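How to get burnt smell out of a microwave

Popcorn, usually. Or someone's forgotten noodles. Works on most small ovens, plain white ones like ours at the Wuvar office included.

What you need
Bowl, microwave safe
White vinegar
Water
Baking soda
Old cloth, dish soap

Steps
1. Toss whatever burned. Outside bin, not the kitchen one.
2. Turntable out, wash it in the sink. Ring underneath too – people forget the ring.
3. Bowl half full of water, 3 spoons of vinegar. Wooden stir stick in it so it dosen't boil over.
4. Run 4 minutes on high. Leave the door shut another 3. Steam does the work.
5. Bowl out, careful, hot. Wipe roof first, then walls, then floor.
6. Door seal. Soapy cloth, go gently. Don't soak the vents.
7. Still smells? Dry baking soda in a dish, leave overnight, door closed. Don't run it with the soda in there.

Lemon works instead of vinegar, smells nicer, costs more. Skip bleach. Skip oven spray to, it's not made for this.

Last thing – airing out. Door wide open for an hour or so after wiping, then put the turntable back.

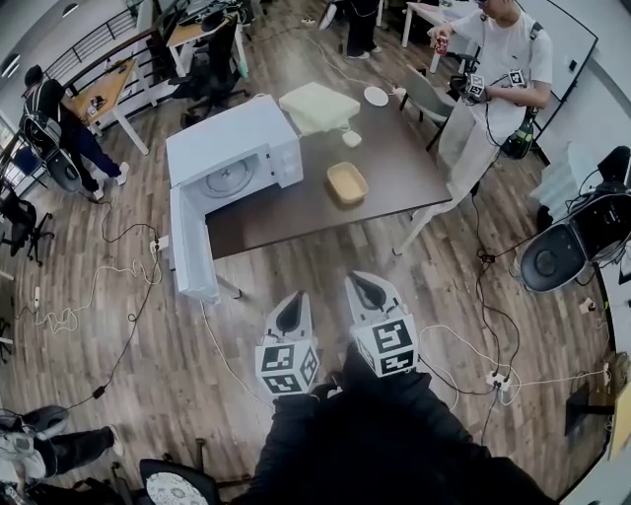

If the inside paint is bubbled or you see sparks, stop cleaning and replace the thing.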